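# Recording demonstrations: questions from new operators

Most of what follows came up in the first month of the Hebden sessions. If your question is missing, write to Olga Barreto, who runs the recording desk at Numesico.

## General

**What am I being asked to do?**

You move a simulated arm through a household task while the software records it. The recordings are used to train a policy that tries the same task without you. We call one complete attempt a demonstration.

**Do I need experience with robots?**

No. Most operators are comfortable after 12 practice runs, and practice runs are never kept.

**Which controller do I use?**

The Kudier hand controller, unless your booking says keyboard. The trigger closes the fingers, and the side button freezes the arm so you can move your hand back to a better spot.

**Which view should I steer by?**

Use the room view to get near an object and the wrist view for the last stretch. You can switch at any time, and both are recorded whichever one you have on screen.
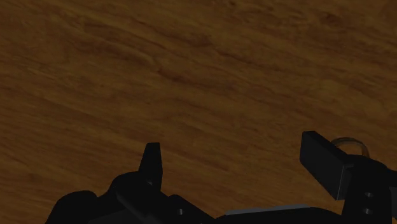 Distance is the hardest thing to judge in the wrist view, and new operators tend to close the fingers too early. Wood grain gives you very little to measure against. Clear objects are harder again: with the table at this angle, a see-through piece behind the right finger pad shows up as a thin curved outline and little more. Go back to the room view before you move sideways near anything like that.

## During a recording

**How long should a demonstration take?**

There is no target. The recorder stops at 630 steps, and a run that reaches the limit is marked incomplete.

**I made a mistake. Should I start over?**

Small mistakes can stay in. If you miss a grasp, open the fingers, back off and try again — a recovery is useful to the people training the policy. Discard the run if you knock something off the table or lose track of the instruction.

**Can I move objects that aren't part of the task?**

Only if they block the way. Table layouts are mixed on purpose, so a fork, a spoon, a pencil and a book may all be lying out when your instruction is about one of them. Leave the rest where they are.

**How should I approach a bowl?**

Come in from above with the fingers pointing down, and pause over the opening before you go lower. Bring the arm straight up again before you turn it. Dragging a fingertip across the rim is the most common reason a bowl run gets rejected.

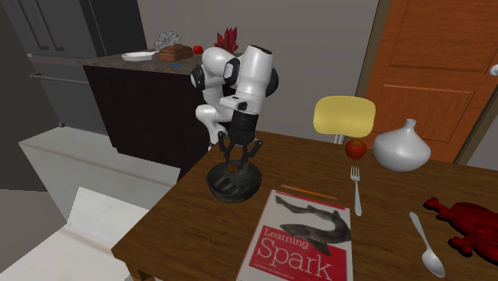
## After a recording

**Who checks my runs?**

Jendumance replays each one and flags collisions and long idle stretches. Flagged runs then go to a person. We had 2,767 accepted demonstrations at the end of July.

**Can I see my own rejected runs?**

Yes, under History. They stay there for about five weeks — download any you want to keep.

**Can I redo a task I've already passed?**

You can record up to 5 accepted runs per task. After that it disappears from your list.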